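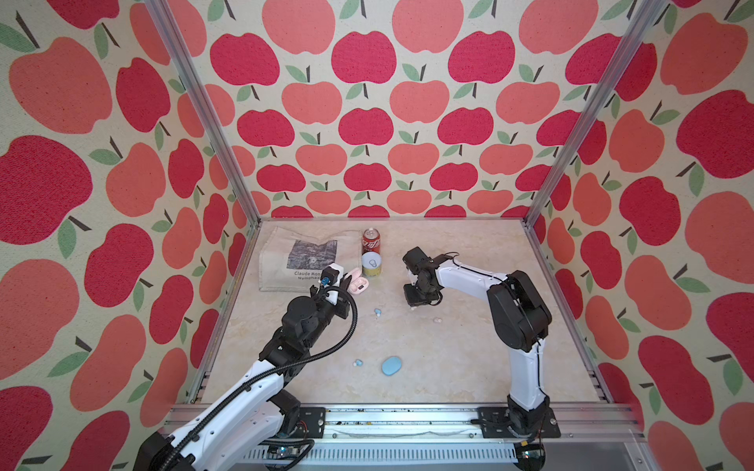 Ghada thinks a tote bag should be emptied every night, over the sink, like a boot. She told me so on the phone while I was explaining that I couldn't find my transit card, and she went on telling me after I had stopped explaining. Her own bag, she says, holds a wallet, keys and a folded rain hat. I have known her since college and have never seen the rain hat, though I believe in it.

Home Diary Older entries Lists About Contact

October 2026

So I emptied the bag. I'm writing this down as proof, in case I'm later accused of never having done it.

It's the Monet bag, the canvas one with the painting in the dark rectangle. Widad brought it back from a trip and handed it over with the words "I thought of you," and I have been trying ever since to work out which part. I don't think she meant the water lilies. I think she meant that I carry my groceries in my arms. It has been a good bag. It won't lie flat without some curl at the edges anymore, and I've decided to regard that as character and leave the iron where it is.

The drinks came out first. The Coke I remember buying. I bought it for the train home from Lilian's, and then Lilian made me tea in a travel cup, so the Coke rode home as a passenger. The little yellow can is more of a puzzle. It has a ring pull and a great deal of confidence, and I have a feeling Tarek gave it to me at the Birkero picnic, when he was handing things out of his trunk and wouldn't take no for an answer. I have carried it for weeks, then. Up the stairs to the office and down again, twice to the dentist, once to a funeral. My left shoulder has been bothering me since the summer and I've been blaming the mattress.

Then the earbuds. I own pink ones, in a pink case, and I'm fond of them, and they were present and correct. I don't own light blue ones. All the same, there was a light blue one in the middle of the table, looking up at me as if I had promised it something.

I went through the suspects. Hiba borrowed the bag to take her library books back, and Hiba loses things as a kind of hobby, so I sent her a message. She replied that hers are black and that she was hurt I didn't know. Widad's have wires. Lilian doesn't hold with them. Tarek said they might be his but he'd have to look, and then went quiet for three hours, and then wrote "look where?" I've stopped asking. They can live in the dish with the foreign coins and the key that fits nothing in this building.

The wallpaper held up nicely through all this. I mention it only because in January, when I chose the apples, I was told by several people who love me that I would be sick of them by spring. Raspberry and coral, all those stems and leaves, on every wall you look at. "It's a lot of fruit," was how Hiba put it. Well, it's October and I still like it. I like it best when I'm doing something dull at the table, such as sorting out a bag, because there's always a row of apples to stare at while I'm pretending to decide whether to keep a thing.

Things thrown out: a Plikton receipt too faded to read, two dead pens, seven cough drops welded into one cough drop. Things kept: everything else, I'm afraid. The Matar loyalty card has two stamps on it and needs ten, and the shop closed, but the lady who stamped it was so encouraging that I can't put it in the trash.

No transit card. I turned the bag inside out and shook it, over the sink in the end, since Ghada would ask. I got sand. I haven't been to a beach this year.

I called her back to report. She said, "And the side pocket of your coat?" in a voice I didn't care for. I said I would look tomorrow. I looked as soon as we'd hung up — it was there, with a peppermint stuck to it.

I haven't told her yet. The Coke is in the fridge. The yellow can I put back in the bag while I thought about where it should go, and then I hung the bag on the door.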